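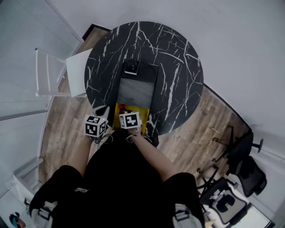 Demonstrações à mão: ponto da situação de março

Notas rápidas do grupo de demonstração, que a newsletter fecha daqui a pouco e isto já devia ter seguido ontem.

Primeiro o número: 163 demonstrações aceites. A meta do mês eram 200. Faltou tempo, e faltou também bateria - duas tardes perdidas por causa disso. As que ficaram estão boas, tirando um lote em que a calibração saiu torta e que vai ser repetido de raiz.

Continuamos com as garras de mão e os cubos de marcadores. Teleoperação só para o braço grande, na sala da Westeck, e mesmo aí com calma. Para tarefas de mesa a demonstração directa rende muito mais: a pessoa pega nas garras, faz a tarefa como a faria normalmente, e o Drovari fica com a trajectória das duas mãos. No comando remoto o mesmo gesto leva o dobro do tempo e sai aos soluços. Quem já experimentou os dois sabe.

Coisas a corrigir, por favor:

- Cubos sempre virados para a câmara no arranque. Se a manga tapa uma face, pára e recomeça.
- Alças do arnês apertadas antes de gravar, não a meio.
- Máximo de 60 segundos por episódio. Mais comprido o Zidex parte o ficheiro em dois e depois ninguém os junta.
- Abrir a garra por completo entre episódios. Por completo mesmo.
- Falhou a pega? Não apagar. Marcar como falha e seguir, as falhas tambem servem para o treino.

Velocidade: há quem esteja a trabalhar demasiado devagar, como se o robô estivesse a tirar apontamentos. Ritmo normal de mãos, sem pausas no ar por cima do tabuleiro. Essas pausas aparecem depois na política treinada, o braço fica ali pendurado a pensar na vida. Foi o que aconteceu com a versão 2 e deu uma semana de trabalho a limpar dados.

Pedido ao pessoal da Tiongson: os suportes das garras novos chegaram com folga no encaixe. Já seguiu mensagem, ainda sem resposta. Até lá usam-se os antigos, que estao na gaveta de cima.

Em abril começam as tarefas a duas mãos com passagem de objecto de uma garra para a outra. Mais difícil de demonstrar do que parece, convem treinar umas quantas vezes sem gravar. Inscrições na folha do costume, turnos da manhã quase cheios, à tarde ainda há vagas. Trazer mangas justas.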